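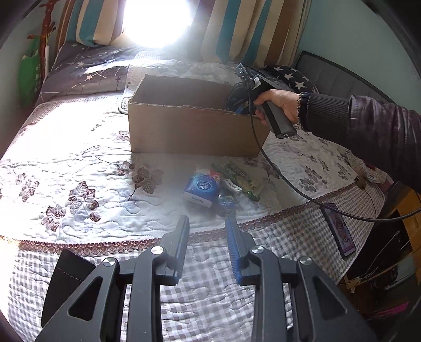
Trimside grippers: the questions I keep getting

I've been building hand-held grippers at home since last July, and my inbox has turned into the same dozen emails over and over (which I love, keep them coming!). Check here first and you'll probably get your answer faster than I can type it.

What is Trimside?

It's my name for the gripper design, and by now for the whole pile of parts, scripts and half-finished ideas that goes with it. You hold the gripper, squeeze, pick things up and put them down, and the camera on it records the whole business so a robot arm can learn from it later. The arm is a separate project called Felell and it has its own page, so please don't ask me about elbow motors here or I'll never stop.

Do I need a workshop?

Nope! I print and assemble on a desk. The only job I take elsewhere is drilling out the pivot holes, and for that I go to the Balogh, our shared shop, where there's a drill press that doesn't wobble. A hand drill works if you clamp everything down and take your time. My first set was done that way and it's still in use, slightly crooked and all.

How long does a build take?

The printing is 30 hours for one full gripper on my machine, and then it's an evening of assembly. Your first one will take longer. Mine took me most of a week, mostly because I put the left linkage in backward and then blamed the springs.

Which pads should I use?

Rubber with some texture to it. I tried bare printed fingers first and anything shiny shot straight out of them, little bottles especially. Smooth silicone was better but it picked up lint like crazy. The textured stuff wipes clean with a damp cloth, and I swap it when the corners start to lift. Glue it, let it sit overnight, and don't squeeze the thing to check! I know you want to.

My jaws close unevenly. Help?

Nearly always the pivot screws. Loosen both, close the jaws by hand so the pads meet flat, then snug the screws up a little at a time, swapping sides as you go. If one jaw still lags, look at the linkage underneath for a stray bit of print support. There's one inside corner where it loves to hide.

Can two people record at the same time?

Yes, and it's more fun that way. Agree on who goes first into tight spaces, and start both recordings before either of you touches anything. Watch the cables too. Leave yourself plenty of slack and keep it to the outside of your arm, or you'll drag half the objects along on your way out. Ask me how I know.

Where should I practice?
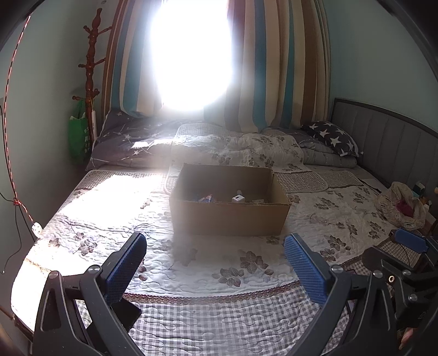
Anywhere you've got a soft surface and a bit of elbow room. I'm a big fan of the bed for early sessions, since dropped things land quietly and don't roll off under the radiator. Use an open cardboard box with a few small items in it, and start with the jaws all the way open so you can see the whole box between the pads before you move in. Do keep an eye on the window, though. With the sun coming in like that, the left half of the bedspread glows so hard that the pattern washes out, and a small pale object put down on that side would be tough to find in the footage. Closing the curtains partway usually does it for me.

How many tries does the arm need before it learns anything?

Ugh, the big one. My sorting run used 2000 recorded grabs and I'm happy with it, but I threw plenty of others away before I got there. Vary your objects and where you put them. If you always start with the box square in front of you, the arm will learn that boxes live square in front of it.

What software do you use?

I wrote a small program called Tutari that lines up the video with the jaw position and lets me trim off the boring bits at each end. It's at version 4 now. Older recordings still open, except for ones made with version 2, which saved the jaw readings in a different order. There's a converter in the download folder. Run it on a copy, please, not on your only files!

Can I buy one from you?

Sorry, no. I like making them a lot more than I like standing in line at the post office. The print files are free and you're welcome to make one for a friend.

Can I change the design?

Please do! Gunnel Nygård sent me a chunkier pistol grip for bigger hands and it's now in the main folder with her name on it. If you've made a change, send me the file and a short note about what you printed it in. I'm especially after a better way to route the cable at the back of the handle, because mine is a zip tie and a prayer.

How do I get in touch?

Email is best. I read everything in the evening, usually after 8, and bug reports with a short clip attached get answered first.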